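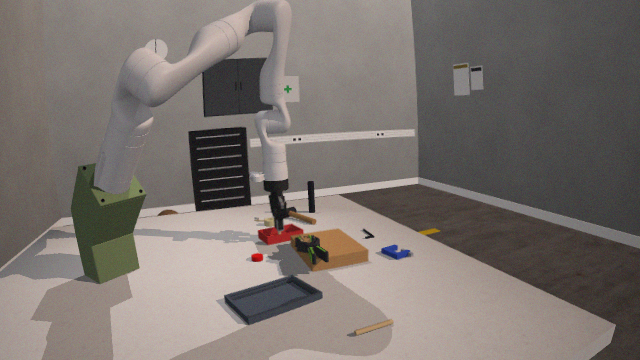
Talk notes, planning session, 19 October 2022. Slot is 40 minutes with questions. Do not do the long version.

Opening. Say hello, say what Felerik is: a motion planner with opinions. It takes a goal like "hammer in the tray" and hands back joint trajectories. Everything tonight ran in Nellero, our simulator, so no hammers were harmed. Pause there. If no laugh, move on briskly.

The tabletop. Leave it up while talking. Point at the hammer behind the red tray, then at the thin black post standing near the gripper. Ask the room which one the planner worries about. They'll say the hammer. It's the post. Skinny upright things fall between the samples when you check a path for collisions, and our first checker stepped clean through one and reported success.

Numbers slide. We ran 200 randomized layouts. Felerik found a plan in 185. Say the number, then say "found a plan," slowly, because finding a plan and liking the plan are different departments. 6 of those plans went through the post anyway. Swept-volume checking caught them – it's slower, and we pay for it on every query.

The tray problem. Dark tray in front, red tray in the middle. "Tray" is ambiguous and the task parser used to pick whichever came first in the scene file. This was described in our docs as deterministic behavior. We now make it ask.

Grasp poses. The hammer handle is easy, the balance is not. Grab it at the end and the simulator lets you, if your friction numbers are generous enough. Ours were very generous. Show the plot, apologize to the physics people in row one.

Cinness demo. Cinness is the log viewer. Scrub back from a failed plan, click the bad waypoint, see which constraint broke. Use the saved log. Do NOT run it live, see what happened at Yoon.

If there's time: why we replan at the wrist and leave the shoulder alone when we can. If there isn't, skip to the roadmap. Hardware tests start in November. Somebody will ask about sim-to-real. Tell them November again.

Water is under the lectern. Clicker goes back to the AV desk.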